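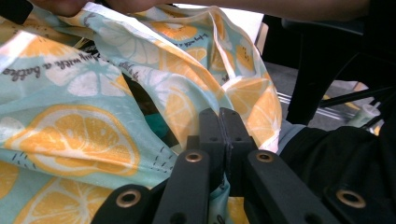 Wrist view, gripper closed on a fold of printed cloth.

Redeo Labelling Tool: Set-up Guide
Section 4. Teaching the planner about soft things
Updated July 2020
4 min read
2 comments | 17 shares

Cloth is where Redeo gets really fun! A folded bag never has the same outline twice, so the planner works from grasp labels that you add by hand. Once you've done a few you'll fly through them.

1. Open your recording in Aseo and choose Wrist view.
2. Step forward to the first moment both jaws touch the cloth. Press G to mark the grasp.
3. Draw along the fold between the jaws. Keep to the cloth and leave the metal fittings out.
4. If a person's hand is also holding the cloth, tag it Helper.

Note: busy prints (fruit, flowers, lettering) can confuse the edge finder. Set Print filter to 2 and look again before you redraw anything.

5. Switch to Head view and check that the same moment is showing.
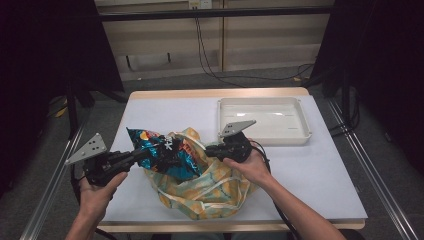

6. Give the left and right grippers their own tracks, then label the item and the bag as separate objects, even where one is tucked inside the other. The planner learns a surprising amount from that overlap!
7. Mark the tray as Fixed.
8. Set Window to 1000 ms. For slow, careful pulls try 2000 ms, and enjoy how much smoother the path gets.
9. Press Build plan.

Caution: Build plan replaces the last plan without asking. Save a copy first.

If you see error 1689, the two views have drifted apart. Go back to step 5 and line them up again.

Related
Section 3. Matching wrist and head views
Section 5. Playing a plan back slowly
Using Redeo with Fothergill arms
Nornden export settings
Coming in August: shared label sets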